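Section 3. Getting your phone punch card up and running

Okay, if you made it through Section 2 you've got Nevow installed on the counter tablet and you've logged in at least once. Good! Now comes the part I like, which is moving your paper punch cards onto people's phones. I set this up at Limsakul, our fruit and noodle counter, over a slow afternoon in November, and I've put my own settings in wherever I think they'll help.

You'll need the counter tablet, a phone to test with (your own is fine), your shop Wi-Fi password, and the login for Zoltell, the texting service that sends the cards out. If you skipped the Zoltell sign-up in Section 2, go do that now. It takes a while for them to approve a number, and you can't finish step 9 without it.

3.1 Make the card

1. Open Nevow on the tablet and tap Cards, then New Card.

2. Pick Punch Card. There's also Points Card and Member Card, and I've tried both, but customers at a counter like ours understand punches without any explaining.

3. Type a name for the card. Keep it short. Long names get chopped on smaller phones, and "Limsakul Fruit & Noo" looked pretty sad on mine.

4. Set the number of punches and type in the reward. Be specific in the reward box ("any small fruit cup") or you'll be having the same conversation at the register all summer.

5. Pick your two colors and upload a logo if you have one. Square works best.

6. Tap Save Draft. Don't tap Publish yet, please.

CAUTION: You can change the colors and the logo after you publish, but you can't change the number of punches. If you get that wrong, you have to retire the card and start a new one, and anybody holding the old one keeps the old one. Ask me how I found out. 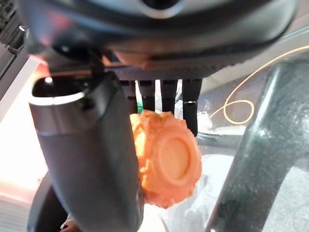 Black prongs under the dark gray housing.

3.2 Connect the tablet to the register

Nevow can add punches by itself when a sale goes through, but it has to be able to talk to your register software. We run Zasurine, so that's what I'll walk through. Other registers have a similar screen, usually hiding under something like Add-ons or Partners.

7. Put the tablet and the register on the same Wi-Fi. The same one! Not the guest network. I lost most of an hour to this.

8. On the register, open Settings, then Linked Devices, then Add. Zasurine will ask for a port. Type 2080 and tap Link. The tablet should chime and show a green dot next to the word Register.

Note: If the dot stays gray, close Nevow all the way (swipe it off, don't just go back to the home screen) and open it again before you change any settings. Mine goes gray every time the router restarts, and that brings it right back.

Note: Zasurine shows a pop-up asking whether to share item names. I said yes, which lets you give punches only for certain items. If you say no, every sale counts as a punch, even a bottle of water.

3.3 Connect Zoltell and send yourself a card

9. Back in Nevow, tap Messages, then Provider, and choose Zoltell from the list. Log in. Your approved number will show up on its own.

10. Write your welcome text. Nevow puts the card link at the end for you, so don't paste it in yourself or people get it twice. There's a counter in the corner that shows how long your message is. My first try was 177 characters and went out as two texts, and you pay for both. Trim it until the counter says One Message.

11. Tap Send Test and type in your own cell number.

12. When the text shows up, open the link and tap Add to Wallet. Your card should appear with no punches on it.
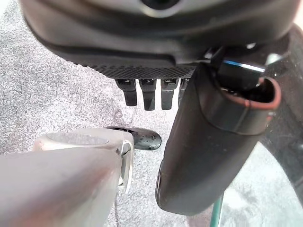
The textured strip, with the prongs just beneath it.

13. Ring up something cheap on the register, scan the card on your phone with the tablet camera, and finish the sale. Give it a few seconds. If you see one punch, you're in business!

If you don't see a punch, check these before you call anybody:

The card is still a draft. Drafts take punches in test mode only, so look for the yellow Test bar at the top of the tablet. No bar means test mode is off. Turn it on under Cards, Options.

Your phone is set to a very dim screen. The tablet camera has a hard time with dim screens and cracked ones. Turn the brightness up and hold the phone a hand's width away.

The item isn't on your list. If you shared item names back in step 8, go to Cards, Items and make sure the thing you rang up is checked.

3.4 Print the sign-up code

14. Tap Cards, pick your card, then Share, then Counter Sign. You'll get a page with a QR code and a line of text you can edit.

15. Print it at full size. Please don't shrink it to save paper. I made a cute little one for the napkin holder and people were bent over double trying to scan it.

16. Stick it where folks stand while they wait for their order, and try it from a few spots with the lights on. Shiny lamination plus an overhead light makes a glare spot right in the middle of the code. Matte sleeves fixed it for me.
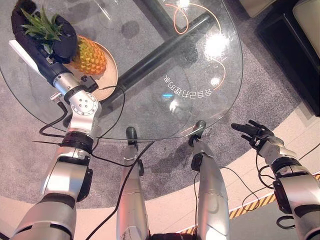 Pineapple on its wooden plate, with a robot hand over it.

17. Scan the printed sign yourself. It should open a page asking for a cell number, with a checkbox for getting texts. Leave that box unchecked by default (Nevow lets you change it, but don't). People need to check it themselves.

3.5 Go live

18. Turn off test mode.

19. Tap Publish.

20. Show whoever works the register how to scan a card and how to undo a punch. Undo is a long press on the customer's name, and it only works until the register is closed out for the day.

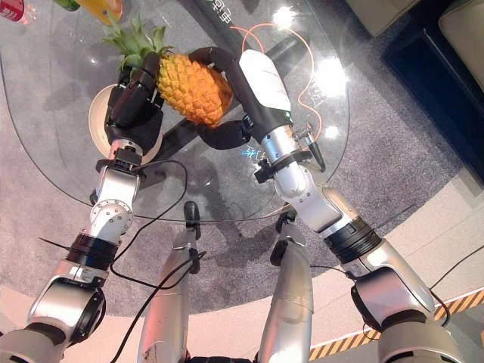

Keep honoring the paper cards for a while. I kept a stack of them by the register and moved each person over as they came in: tap Add Punches, type how many they had, and toss the paper one. It slows down the lunch line a little, so I saved it for quieter times when I could. We're at 702 cards now and the paper ones have pretty much stopped coming in.

CAUTION: Don't bulk-upload an old list of phone numbers to send everyone a card. Those folks didn't agree to get texts from you, and Zoltell can shut off your number over it.

Note: Error 3 on the tablet just means the camera permission got switched off, usually after an update. Go to the tablet's own settings, find Nevow, and turn Camera back on.

Once you've had a few real customers through, go on to Section 4 for birthday rewards and the weekly report.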